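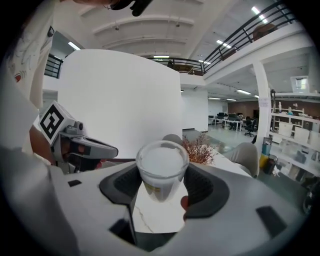 A glass of something white, a marble-patterned surface beneath and behind it.

Oct 22, 2024

Visitors to the Bruvard valley are advised to allow a full afternoon for Sellergate. The estate lies at the end of a narrow lane, and the tasting room receives guests by appointment only. I attended in the company of two fellow members of my wine circle, and we were shown to a table overlooking the lower vineyard.

The tasting comprises 3 white wines and two reds, served with bread and a local hard cheese. The dry white, sold under the name Istari, was the most accomplished of the whites, with clean acidity and a suggestion of green apple. Only 3,718 bottles were produced, and sales are limited to one case per customer.

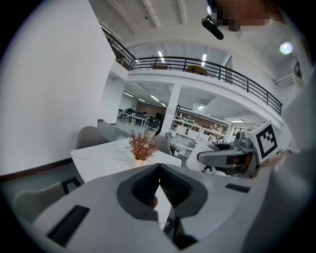 The reds were less persuasive. The younger of the two had been bottled in February and would benefit from further time in the cellar. The older wine was well balanced, although it was served rather too warm for my taste.

Luncheon may be taken next door at Pongsiri, a Thai restaurant which seats 40 and accepts bottles purchased at the estate without a corkage charge. The steamed sea bass is recommended with the Istari. Parking is available opposite the entrance, and the 216 bus stops at the foot of the lane.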